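Osach Bin Picking Data Collection
Progress report to Pritis, second period
Prepared by Cledwyn Prosser, 21 August 2025

Where we stand

The plan you approved called for 2,000 recorded pick attempts by the end of this period. We have 2,832. Before anyone at Pritis raises our targets in response, please read the next section.

Of that total, 74 attempts have been thrown out. Most of those were recorded with the wrong calibration file loaded, which meant the arm reached with great confidence for a spot next to the object. We had a short debate over whether these counted as useful failures. They don't, and the file is now checked at startup.

What the numbers hide

Easy objects are overrepresented. Left alone, the collection script picks whatever it scores highest, and it scores highest whatever it already knows how to pick. By February we had a very thorough record of the arm being good at bottles. The script now has to choose a random target on a share of its attempts. The success rate dropped the same day, and the data got better. I mention this because the chart in the appendix has a cliff in it and I would like you to hear about it from me first.

Clear plastic is still the main trouble. The depth readings pass through it or bounce off it, depending on mood, and the grasp labels inherit the confusion. Onuoha has agreed to relabel the transparent items by hand, a job that was budgeted at zero hours and will take more.

Flat items against a wall of the bin are the other weak spot. The fingers need clearance they don't have. We are trying a small push away from the wall before the grasp, logged as its own action so it can be trained on separately.

Setup

The two-bin arrangement is unchanged from the first period. Objects move from one bin to the other and then back again, so the arm can keep working through lunch, which the rest of us do not. The mix is changed between sessions from the Gudico household set, plus whatever has been brought in from people's kitchens.
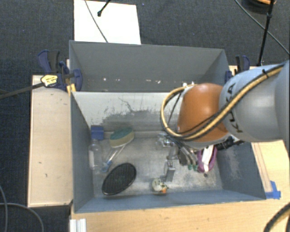
Figure 1. The arm over the main bin with a mixed load, including a capped bottle and a dish scrubber.

Spending

On budget except for replacement fingertips, which wear faster than the estimate I gave you. The estimate was mine alone and I withdraw it.

Next period

Finish the transparent relabeling, hold back a test set of objects the model has never met, and train the first full version on the cleaned data. I would also like a decision on the second gripper request, last discussed in February and described then as nearly settled.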